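Lists > Paddling > Rultum River Race > July

Re: Start order and the portage at Skarby
Posted by Mulugeta Berhe, July, 7:40 pm
2 replies | 18 shares

Iulian Bratu wrote:
> Can someone confirm the course for the Rultum race? The club page
> still says 30 km with one portage, but I was told the weir at
> Skarby is closed to boats this year. Also, are K2 crews starting
> with the singles or after them?

Iulian,

The distance is still 30 km, Jaltau bridge to the landing at Stanciu. The page is out of date on the portages. There are 2 now. The old one at the mill stays where it was, and the new one goes around the weir at Skarby on the left bank. Take out at the orange buoys and carry along the gravel path to the steps. The path is narrow for the first stretch, so K2 crews should carry in single file and let faster boats by at the gate.

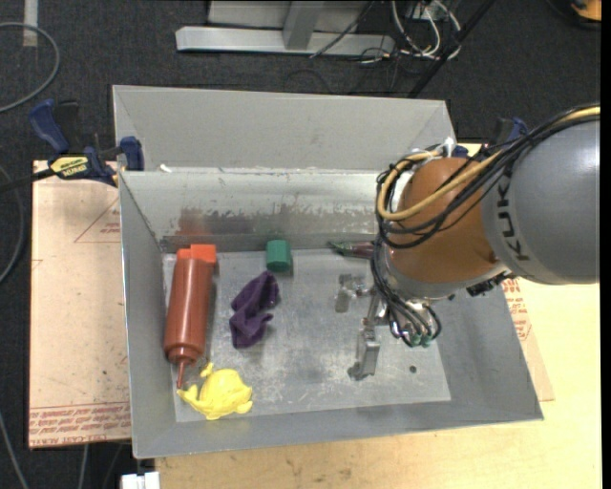
Do I need to wear my life jacket on the carry?

Keep it on and fastened. The marshals at both portages will be checking, and a boat with an open jacket gets held until it is fixed.

Start order is singles first, then K2 crews 18 minutes later. Juniors go last and finish at Skarby, above the weir, so they have only the mill portage to deal with. Boat check opens at 7:00 am next to the bridge. Bring your own number holder if you have one – we ran out last time.

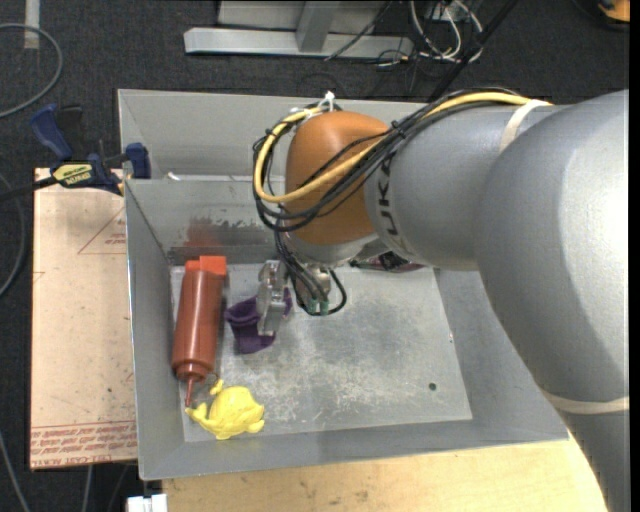 2 min read

On parking: the field at Jaltau is for trailers and club vans. Cars should go straight to Stanciu and use the shuttle. The last one leaves at 8:15 am and it will not wait.

Water is low above the mill. I paddled that section last week and touched bottom at the second bend, keeping right. Stay left there until you pass the pump house. If you have an older rudder, the understern kind, think about taking a spare cable.

Entry money so far comes to 2,595, which covers the safety boats and the shuttle. Late entries close at noon the day before. Send them to me and not to the list, please.

Mulugeta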